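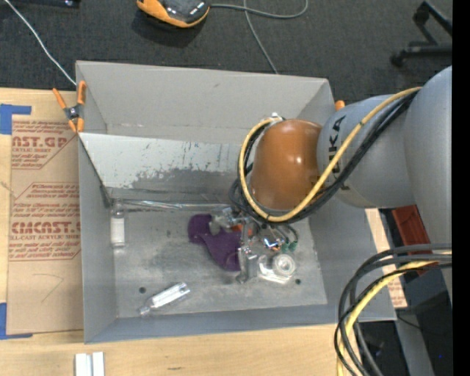 Fig. 1. Robot arm and gripper over an open gray bin. Contents include clear bottles, a clear plastic container and a purple cloth.

Search course pages Go

Handout 2: Reading a vendor evaluation of a bin-picking kit
12/28/21
By Gemma Carbone

1. Scope

These notes go with the second lecture on buying and commissioning vision-guided picking. The product under review is the Pruteo picking kit, sold by Kultel. The kit is a depth sensor, a compute box, a license for the grasp planner and a calibration target. It does not include an arm, a gripper or a bin. The buyer supplies those, and the vendor's integration guide assumes they are already working under the arm's own controller.

The trial data used below come from an evaluation run by Leonardo Piras and Carmela Costa. The log holds 746 pick attempts. The raw log is on the course server together with the integration guide. Read section 4 of the guide before the lab.

2. What the kit is asked to do

Bin picking splits into finding a graspable surface, choosing an approach, closing the gripper and getting out without hitting a wall. Vendors usually report one success figure for the whole chain. A single figure is of little use to an integrator, who has to know which step failed.

Pruteo plans on a depth map fused with a color image. On opaque parts with a dull finish the depth map carries most of the load. On clear plastic the depth map has holes, or it returns the floor behind the object, or it returns a false surface floating above it. The planner then falls back on the color image alone. The guide calls this "assisted mode" and gives it half a page.

Compare Fig. 1. A clear bottle lies lengthwise by the left wall and another lies diagonally near the front, with bright reflections along its body. Highlights of this kind are a second source of trouble. They move when the sensor or the light moves, and a planner that keys on edges may treat a highlight as the edge of a part. The crumpled cloth is an easier target for depth sensing and a harder one for grasp planning: the surface is there, but it changes shape on contact.

3. Bin geometry

Tall walls restrict the approach. For any target close to a wall, the planner has to tilt the tool or offset the grasp, and the widest part of the wrist usually meets the rim before the fingers reach the floor. The bottle along the left wall in Fig. 1 is the case to think about. Sketch the tool envelope for a straight vertical approach and mark where it would cross the wall. Then repeat with the tool tilted away from the wall.

The kit models the bin as five flat planes with sharp corners. Sloping walls can be entered as an angle, one angle per wall. Curved corners cannot be entered. The usual workaround is to shrink the modeled bin, which costs usable floor area. Corrado Leone's note on the course server works this through and gives the resulting dead zone as a function of corner radius.

A bin that shifts during a run invalidates the stored bin pose. Clamp it to something or locate it in a fixture, and rerun the bin-pose routine after any contact with the rim. The kit does not monitor for bin movement between cycles. I consider this the main omission in the current release.

4. Cable routing

The integration guide treats cables as part of the arm and gives no keep-out volume for them. In practice a bundle that loops near the wrist adds to the swept volume, and it adds a different amount at each wrist angle. Fig. 1 shows yellow and black cables following the arm down to the wrist, with smaller dark loops standing out at the left of the joint cover.

Required steps for the lab cell:

- Move the wrist through its full working range by hand guiding or at the slowest jog speed, with the bin in place.
- Note the wrist angles at which any loop comes closest to a wall or rim.
- Enter a cylinder around the wrist in the collision model that encloses the loops at those angles.
- Check that the cables do not go tight at either end of the range.

Do not shrink the cylinder later to recover grasps at the wall. Change the routing instead and measure again.

5. How the log was scored

Each attempt in the log has one outcome code:

P: object lifted clear of the rim and released at the drop point
D: object lifted and dropped
M: gripper closed on nothing
C: stopped by the collision check or by the arm controller
N: planner returned no grasp

Two points about the coding matter for the exercises.

First, N is counted as an attempt. Some vendors leave these out, and the success rate rises accordingly. The Kultel data sheet does not say which convention it uses. When Piras asked, the answer was that "planner rejections are not part of gripper performance." Take that as a statement that N was excluded, and do not compare the data sheet figure with a rate computed from our log until the N rows have been removed.

Second, a double pick is coded P with a flag in the last column. With cloth and film in the bin this happens often enough to matter, as a soft item can come up together with whatever was resting against it. For a sorting task a flagged P is a failure. For a task that only empties the bin it is acceptable. Decide which task you are scoring before you open the file.

6. Comparison product

Volosora sells a picking service on a monthly contract. The planner runs on the supplier's machines and the cell sends images out over the network. Jhair Montoya obtained a trial account in July. The relevant differences are:

Planning location. Pruteo plans on the compute box in the cell. Volosora plans off site. A network outage stops picking.

Clear objects. Pruteo uses assisted mode as described above. Volosora uses color images throughout and asks for 2 views per cycle, which adds a move of the arm or a second camera.

Bin model. Volosora accepts a mesh, including curved corners. This removes the problem in section 3.

Data. Images sent to Volosora are kept for retraining unless the contract states otherwise. Ask for the clause in writing.

Failure reporting. Pruteo returns a reason code with every rejected grasp. Volosora returns a score only. For teaching purposes and for commissioning the reason code is worth a good deal.

No side-by-side rates are given here. The trial account was used on a different bin with a different mix of objects, and the numbers cannot be placed in one table. Costa has proposed a shared object set for next term.

7. Assessment of the kit

The kit installs cleanly and the calibration routine is well documented. The reason codes are clear and match what is seen in the cell. The planner is conservative near walls, and the guide says so.

Against it: assisted mode is thinly documented, and there is no control over when the planner enters it. The mode is written to the log file but is not shown on the operator screen, so an operator cannot tell a depth-based grasp from a color-only one at the time it is made. The five-plane bin model is too simple for many molded bins. There is no check on bin pose between cycles.

For opaque rigid parts I would accept the kit after a standard site test. For mixed bins with clear packaging I would ask for a test on the buyer's own items, under the buyer's own lighting, with N counted.

8. Exercises

8.1 From the log, compute the success rate with N included and with N excluded. State both, and state which one you would put in an acceptance contract.

8.2 Separate the attempts made in assisted mode. Tabulate the outcome codes for each mode. Comment on the ratio of M to D in the two tables.

8.3 Draft an acceptance clause of no more than one page for a bin containing clear bottles and loose cloth. Define a pick, a double pick and a rejected pick.

8.4 Using the method in Leone's note, find the dead zone for the lab bin. Measure the corner radius yourself.

Hand in 8.1 and 8.2 as one file, with the script. Exercise 8.3 is discussed in the seminar.

Reading: Kultel integration guide, sections 4 and 6. Bélanger, course reader, chapter on grasp planning with missing depth.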